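We use cookies to remember your settings and count visits. Accept / Manage preferences

Workshop notebook: glue trials, chair repairs
April, started mid-morning

Third go at the Trevaskis glue and I still don't believe the label. It claims full strength overnight. The test blocks from yesterday afternoon came apart in the vice with one good shove, and the break ran along the glue line, clean as you like, no wood fibre on either face. Runberg, same beech offcuts, same clamps, same night on the same shelf, tore a strip of grain off the block before it let go. So one of them is a wood glue and the other is a story about a wood glue.

To be fair to Trevaskis, the shelf was cold. I had the heater off at 6 and I doubt it got above ten degrees before breakfast. The small print says "room temperature", without saying whose room. Runberg had the same cold night, though, so I'm not letting it off.

Huia Grimshaw thinks I am starving the joints by over-clamping. Possible. I've heard that explanation for every failed joint since I started, and it can't be tested once the joint has failed, so I've cut two more pairs and will clamp one of each glue by hand pressure only. If she's right I will write it here in capitals.

Stundden epoxy: put to one side. Strong, yes, but I don't want it in a chair that someone will need to take apart again in thirty years. Also it stinks.

Costs, for the order book. The Runberg tub was 236 g left on the scales this morning, lid off. At the rate I am going through it that is up to 2 chairs, and I wouldn't bet on the second. Need to reorder before the dining set comes in. Job 607 is the set with the loose back legs. The owner was told by the last repairer that the joints were "reinforced". With what? I found a panel pin and some filler.

After lunch. Spent too long reading about leg joints and who claims what. The Plallon leaflet says a snug round tenon in a round socket needs no glue at all if the humidity is right. Fine, so tell me the humidity. It gives a drawing of a smiling man and no numbers. I've had too many stick chairs through here with legs turning in their holes to take that on trust.

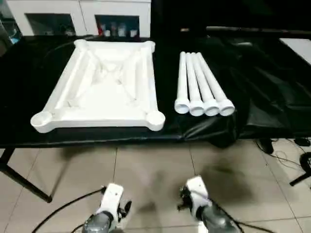
Racking is what finishes most of these chairs, more than weight. You tip back, you drag it across the floor with someone's coat on it, and every joint gets worked sideways a little at a time. I keep hearing that the answer is a bigger socket. The white plastic frame has a round cup at each corner and then ribs crossing between the corners in an X, and I'd want to know which of those is doing the work before giving the cups any credit. With 607 there's no bracing of any kind under the seat, only four corner blocks, and three of those are held on by old glue and habit.

Plan is to knock the back legs out dry, scrape back to wood, refit with Runberg and make new corner blocks in beech. No filler. If a socket has gone oval I'll plug it and bore again. I am not packing it with veneer and hoping.

To do
- cut corner block blanks
- hand-pressure test, both glues, heater ON this time
- ask Trevaskis what they mean by room temperature (not expecting much)
- find the other sash clamp

4.40. Hand-pressure pairs are on the shelf, pencil marks T and R on the end grain. Leaving them till tomorrow lunchtime.

Recent entries
Hide glue, second attempt
Why I stopped trusting moisture meters
Sharpening the big drawknife
Job 607: first look

Contact the workshop | Copyright, all notes the authors' own | Back to top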